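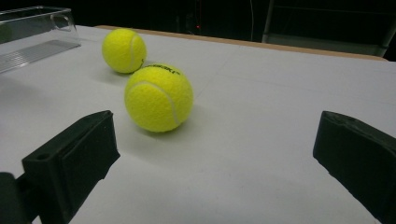 Pressureless balls for club practice - worth it?

Grastden Tennis Forum > Equipment > Balls and accessories

baseline_bunton
November 2022
Our club in Bunton is thinking of switching all the practice baskets to pressureless balls. The pitch from the supplier is that they "last forever" and we'd stop throwing out dead balls every few weeks. I've heard this kind of thing before and I'm not sold. Has anyone here done it for a full season with adults, not little kids? I'd like to hear from people who paid for them themselves.

slice_and_pray
We did it. They do keep bouncing, no argument there. What goes is the felt. After a couple of months on hard courts ours were bald and flying all over the place. A bald ball that bounces high is no more use to me than a fuzzy one that doesn't.

MKrishnan
I coach three evenings a week and I use them for feeding drills only. For that they're fine. The first few hours they feel like hitting a rock, then they soften up a bit. Nobody in my groups has complained except the ones who complain about everything.
- Meenakshi Krishnan

oldgut36
"Last forever" should set off alarms for anyone who has ever bought sporting goods. Forever compared to what? A pressurized ball starts losing air the day you open the can. Beating that isn't hard.

Also ask what they weigh. The ones we tried felt heavier than match balls, and two of our older players had sore elbows by the end of the month. Could be coincidence. I wouldn't bet my elbow on it.

slice_and_pray
The elbow thing comes up every time and I have yet to see anyone show it's the balls. Our guys with sore elbows also string at 60 with stiff poly and hit late.

oldgut36
I string with gut, as you might guess from the name. Mine was sore too.

baseline_bunton
OK, so the felt is one issue and arms are another. What about cost? The quote I got was $253 for three big bags. We go through a lot of regular balls but we get those cheap in bulk, so the savings only show up if these last at least twice as long.

benj_leiva
Do the math with the felt life and not the bounce life, that's where everybody gets it wrong. At Flores we kept notes for one season. Pressureless came out a little cheaper for the kids' program and a little more expensive for the adults. The adults hit harder and with more spin, so the fuzz goes faster. We went back to regular balls for adults and kept the others for kids and the ball machine.
Benjamín Leiva

tiebreak_tom
Has anyone tried one of those pressurizing tubes instead? You put the used balls in, pump it up, leave it a week or so. A guy at Namard swears by his.

oldgut36
Of course he swears by it, he paid for it.

tiebreak_tom
Ha, fair. But he did let me hit with a set. They felt close to new to me. I wasn't told which were which until afterward, and I picked wrong on half of them.

slice_and_pray
Half wrong is what you'd get with your eyes closed, so I guess that's a point for the tube? Or a point against your hands.

I had one. It holds balls that are still good. It didn't bring back any that were already dead, whatever the box said. And you have to remember to pump it, which for a club means somebody has to remember to pump it, so forget it.

MKrishnan
I disagree on the dead ones. Mine came back some if I left them long enough. They went flat again fast, though, I'll give you that. For one person with a few cans it's a nice gadget. For baskets of balls I can't see it.

baseline_bunton
We have roughly 6 baskets, so no tubes for us.

Benjamín, did your people mix the two kinds in one basket? Ours would, I guarantee it.

benj_leiva
Yes, and it was a mess. You get one that sits up and then one that dies on you, and everyone blames their backhand. Mark them with a pen before they ever go on court. The marks wear off on the adult ones, by the way, so you'll be doing it more than once.

oldgut36
Another job that goes on the list and gets done twice.

Baseline, I'd ask the supplier for one bag on trial. If he really thinks they last forever he can wait a month for his money.

baseline_bunton
Asked him this morning. He says no trials, but he'll take 10 percent off if we order before the end of the month. Make of that what you will.

slice_and_pray
I'd make a different phone call.

MKrishnan
Buy a single bag at full price and use it for feeding. You don't need him for that, any store will have them. Come back in spring and tell us how the felt looks.

baseline_bunton
Probably what I'll suggest. Will post when we've put some hours on them.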